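**Ticket: cutlery sorting, back kitchen — wrong pieces in rolls, cell stops on spoons**

Site: Fudton staff canteen
Opened by: Hazel Benavides, kitchen lead
Assigned to: Flurina Widmer, Rodovell site support
Status: Open, waiting on customer for one item
Priority: Normal (was High until the lunch rolls went back to hand work)

---

**Problem as reported (Hazel)**

Since the menu change in May we put out chopsticks and the smoky plastic soup spoons along with the regular metal. The sorting cell handled the old mix fine. With the new mix it stops a lot. On the first day I wrote down 21 stops between opening and the end of lunch. Most of them were on the plastic spoons. The screen says "pick not confirmed" and it waits for a person to press Resume.

Second problem, which bothers me more. When it doesn't stop, it sometimes puts one chopstick in the roll instead of a pair. Guests bring these back to the counter and my people take the complaint.

We do nearly 800 covers on a full day. Before the cell, two people did cutlery for the first half of the shift. Now one person watches the cell and also does the salad station, and that was the plan everybody agreed to. With the stops she can't leave the cell, so salads are late. I need to know if I should move someone back to cutlery or if this will be fixed soon.

---

**Reply 1 (Flurina)**

Thanks, that's clear. Some questions before I change anything:

- Are the stops on all plastic spoons or only when they come up in a certain position?
- Is the tray under the cell still the plain gray one?
- Do the chopsticks go in loose or in their paper sleeves?
- What software version is on the About page?

For today, please switch the cell to Metal Only and sort the chopsticks and plastic spoons by hand. It's under Menu > Mix > Metal Only. You don't need to restart.

---

**Reply 2 (Hazel)**

Position: worse when they lie bowl up, I think. Not certain.
Tray: yes, the gray one.
Chopsticks: loose. We stopped buying the sleeves.
Version: the page says 3 and then a lot of letters. I will send it when I'm back at the screen.

Metal Only works. No stops this afternoon. But it means Teams A and B both have a person on hand sorting, and that's the hour I was promised back.

---

**Log review (Flurina), remote**

Pulled the pick log for the last shift before Metal Only was turned on.

```
pick ok metal fork 
pick ok metal spoon 
pick not confirmed plastic spoon width under limit
retry plastic spoon 
pick not confirmed plastic spoon width under limit
STOP wait for operator
RESUME operator 
pick ok chopstick 
pair check skipped
```

Two separate causes.

1. The gripper closes on the plastic spoon, reads a width smaller than the limit for "spoon," and decides it's holding nothing. The limit was set from the metal spoons you had at install. It never had a value for the plastic ones.
2. The pair check for chopsticks is switched off. After a Resume the cell goes to the next piece and doesn't count what's already in the roll. I can switch it on from here, but it adds a little time to each roll, so I'd like your OK first.

There's also a line every few minutes about reflection on clear objects. The camera has trouble with see-through plastic. This one I can't solve with a setting. It needs new training picks made by hand, with a person holding the gripper and picking up the real pieces.

---

**Reply 3 (Hazel)**

Pair check: yes, turn it on. A slower roll is better than a wrong roll.

On the training picks: who does that? If it's my staff I have to put it on the rota, and I want them to be paid as cutlery time. Last time it was treated as "a bit of help" at the end of a shift and people were annoyed. I agreed with them.

---

**Reply 4 (Flurina)**

Fair point. It goes down as work. We set 15 minutes per session, and you book it as normal hours. Rodovell covers the cost on this one because the new pieces weren't in the original mix list, and the form should have asked you to tell us about menu changes. It didn't. I've passed that on to the Mösli office, where the forms are kept.

Anyone on the kitchen team can do the picks. People who roll cutlery every day are usually better at it than we are, they pick the spoon up at the balance point without thinking about it. No need to be fast.

Instructions for the sessions:

1. Put the pieces down mixed. Don't line them up.
2. Hold plastic spoons by the handle.
3. Include some picks with chopsticks lying close to the spoon.
4. Use a patterned cloth for at least one session. Plain gray only teaches it plain gray.
5. Stop when you're tired or the wrist hurts. Write down where you stopped.

---

**Reply 5 (Hazel)**

Done the first sessions. Three people took turns. Comments from them, copied as they gave them to me:

- The grip is heavy on the wrist after a while. Would like a strap.
- Plastic spoon is easy to hold, but you have to look for it against the cloth.
- Chopsticks touching each other are annoying. You get both or you get none.
- One person asked if they're teaching the machine to take the rest of the job. I said the hours are fixed in the agreement through the end of the contract and that I'd ask what comes after. So I'm asking.

---

**Reply 6 (Flurina)**

Strap: ordered from Bemgate, goes out with the next parts box.

Chopsticks touching: leave those picks in, including the failed ones. They're useful.

On the last question, I can only answer for the cell. It sorts and rolls. There is no plan on our side for it to do salads, counter or dishes at Fudton. What happens with hours after the contract is between you and your management, and I don't want to say something in a ticket that I can't keep. If it helps, I can come to a staff meeting and show what the cell does and doesn't do.

For comparison when you check your own sessions, this is the kind of pick we're after: 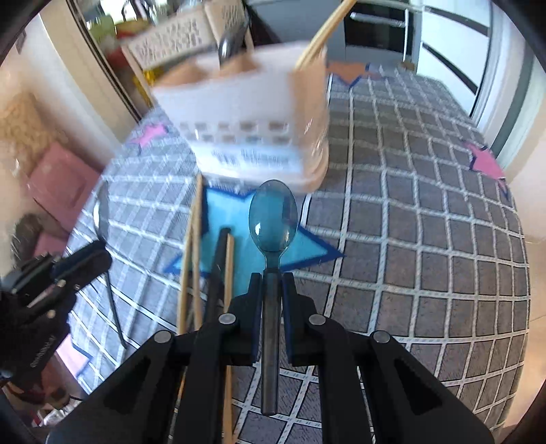 *Reference pick: plastic spoon held upright by the handle, chopsticks lying close by, patterned cloth.*

The spoon is see-through enough that the blue of the cloth comes through the bowl, and that's the case the cell has been failing on. More like this, please, over different colors if you have them.

---

**Change record**

| Item | Before | Now |
|---|---|---|
| Width limit, plastic spoon | none (used metal value) | own value |
| Pair check, chopsticks | off | on |
| Mix mode | Metal Only | Full mix, breakfast only |
| Resume after failed pick | goes to next piece | counts roll first |

---

**Reply 7 (Hazel)**

Breakfast on full mix: 3 stops, all plastic spoons. No single chopsticks came back to the counter. The rolls are slower, like you said, but we kept up.

Lunch still on Metal Only with one person on hand sorting. I've put that on the rota openly as cutlery so that salads has its own person again. I'd rather keep it that way until lunch has run clean for a while — please don't switch lunch over remotely without calling me first.

Yes to the staff meeting. After lunch is best, before the late team goes on break.

---

**Reply 8 (Flurina)**

Noted on the cell: lunch mode is locked to Metal Only until you release it. You'll see a padlock next to Mix on the screen.

New pick data is loading now. I'll check the breakfast log again after it has run with the update.

Still need from you: the full version text from the About page.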